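共有キャビネットの上をきれいに保つには?
「置きっぱなし」を減らす片付け手順づくり 最終報告

Noman Marwat、Miroslava Hrytsenko(Wogan班)

1. きっかけ
学生ラウンジTrukiaで、二人とも前からずっと気になっていたのが、引き出し付きキャビネットの天板です。飲み終えた缶やボトルがいつのまにか集まり、お茶を淹れたい人はまず他人のごみをどかすことになります。3月の中間発表で「それ、うちの研究室も!」という声がたくさん上がって、俄然やる気が出ました。

2. 調べ方
ラウンジの利用者にアンケートを配り、61人に渡して34人から回答をもらいました。予算は1,000円で、ほとんどラベル用紙とペンに消えました。聞いたのは、飲み終わった容器をどこに置くか、なぜそこに置くか、の2点だけです。いちばん多かった答えは「あとで捨てるつもりで、とりあえず天板に」。食器も同じ場所に置かれるので、洗うものと捨てるものが混ざってしまうという意見も目立ちました。自由記述がとにかく面白く、読み合わせだけで夕方までかかりました。

3. 片付けの手順
Rarnlow先輩班の掃除メモを土台に、誰でも途中から引き継げる順番を考えました。

(1) 食器を先に引き上げる。お椀は流しへ。ごみと一緒に持たないこと。
(2) 缶とペットボトルを分ける。中身が残っていないか確かめてから、それぞれの回収袋へ。
(3) つぶれた包装を捨てる。ラベルの分別表示を見て、迷ったら掲示の表に戻る。
(4) 天板を拭く。つやのある面は照明が映り込んで汚れを見落としやすいので、斜めからも見る。
(5) 引き出しの前を空ける。箱を床に置くときは脇に寄せ、三段とも開けられるようにする。

4. やってみて
最初の案では(2)が先頭でした。でも缶を片手に持ったままお椀をつかもうとして、二人とも見事にもたつきました。食器を先にしただけで動きがすっきりして、これは本当にうれしい発見でした! (5)はMiroslavaの提案で、引き出しに布巾をしまうことにしてから大事さがよくわかりました。

作業前の天板

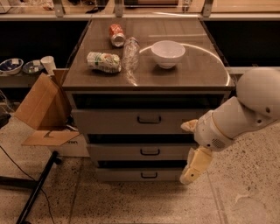
5. 今後の課題
手順を書いた紙をどこに貼るかはまだ決まっていません。Cludcombe棟のラウンジでも試したいのですが、あちらは棚の形が違うので(5)は書き直しになりそうです。布巾の交換当番も未定で、次の班に相談する予定です。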